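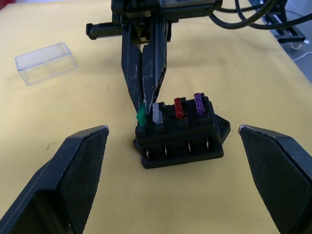 April 2025

Two-arm bench, fuse task, student project with the Rorneck group.

Goal for this block: pull one blade fuse from the holder with one gripper, set it down on the mat, then pick it up and seat it in the same slot. Teleop only, no policy yet. We want 400 clean demos before the August review and we are nowhere near that, so the main job is getting the task repeatable enough that a new student can sit down and do it.

Changes to the task sheet:

Holder goes in the middle of the mat, terminals facing the operator. We had been letting people put it down any way they liked and the right arm kept running out of wrist travel.

All four slots filled at the start. Push each fuse fully home by hand first. A fuse that is only part way in leans, and then the pull looks easy in the data when it isn't.

Second arm steadies the block. Come down from behind with the fingers, don't squeeze from the sides. Squeezing lifts the flange and the block walks.
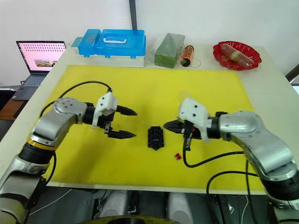

Cables: check the loop at each wrist before every session. Leave enough slack that the wrist can turn all the way, but not so much that it drags parts across the mat. Woria (the logging script) won't catch this — it only checks joint limits and dropped frames.

Ran 20 attempts with the new layout and kept 9. Most of the bad ones were the same thing: fingertips close on the fuse body too high, slip off the top, and the operator goes back for a second grab. Marked those as retries and did not delete them. Kováčik's handout says to keep retries in a separate folder, so they are in Nilla under fuse/retry.

Two runs were thrown out for a start pose that didn't match the sheet. My fault, I had the old pose loaded.

Finger pads: scuffed but still gripping. Would like to try a softer pad on one arm only and compare. Need to print another set of fingers first, the spare set went to the club for their competition build.

To do
— reprint fingers, same infill as last time
— add the start pose to the session checklist
— ask whether the wrist views can be logged at full rate, the laptop falls behind when both are on
— write up the slot order so everyone pulls left to right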